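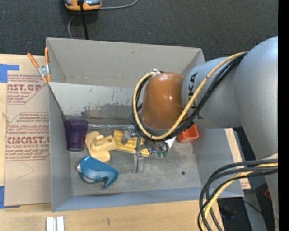
Los cables se reproducen en los cajones. En mi casa había uno, el segundo del mueble del pasillo, que llevaba años sin cerrar del todo, y cuando por fin me puse con él salieron cargadores de teléfonos que ya ni recordaba haber tenido, un alargador mordido (no tenemos perro) y el mando de una minicadena que regalamos en una mudanza. El método que uso desde entonces empieza con una caja grande y abierta por arriba, como la gris, puesta encima de la mesa y a la altura de los codos. En el suelo no, que a los diez minutos te duelen los riñones y lo dejas para abril.

Primero se vuelca el cajón entero en la caja. Entero. Quien empieza a escoger antes de volcar acaba leyendo las instrucciones de una batidora difunta.

Luego se saca cable por cable y se prueba. Si carga algo que hay en casa, se queda. Si no sabes de qué es, va a una bolsa con la fecha escrita. A los 43 días, la bolsa sale por la puerta sin abrirse. Mi amiga Estíbaliz Toledo sostiene que el cable misterioso hace falta exactamente el día 44, y le ha pasado una vez, con una báscula de cocina. Le compramos otra báscula y sigue viva.

Para enrollar, nada de codo y mano, que es como se enrollan las mangueras en las películas. El cable se retuerce y por dentro se va partiendo. Mejor lazadas anchas, siguiendo la curva que el propio cable pide, y una tira de velcro. Los fabricantes venden unas bridas monísimas; yo corto el velcro de un rollo de Brakis que compré en la ferretería y que me va a sobrevivir.

Las etiquetas, de cinta de carrocero, pegadas junto a la clavija y dobladas en banderita. Escribid «impresora» y no «IMPORTANTE». Tengo tres que dicen «IMPORTANTE» y no me atrevo a tirar ninguno.

Los cables gruesos y los finos, separados. Juntos hacen un nudo que ya quisieran los marineros. Los finos caben de pie en rollos de cartón de papel higiénico, un cable por rollo. Queda feo, pero el cajón se cierra.

El polvo pegajoso de los cables viejos sale con un paño apenas humedecido en alcohol, siempre desenchufados. Si la funda está cuarteada o se ve el cobre, no hay cinta aislante que valga: al punto limpio, con las pilas y aquel mando.

Y ya que el cajón está vacío, pasadle la aspiradora por las esquinas. En el mío aparecieron 7 chinchetas, una llave de no se sabe qué y un tique de aparcamiento que, por supuesto, estaba sin pagar. La llave la he metido en la bolsa con fecha.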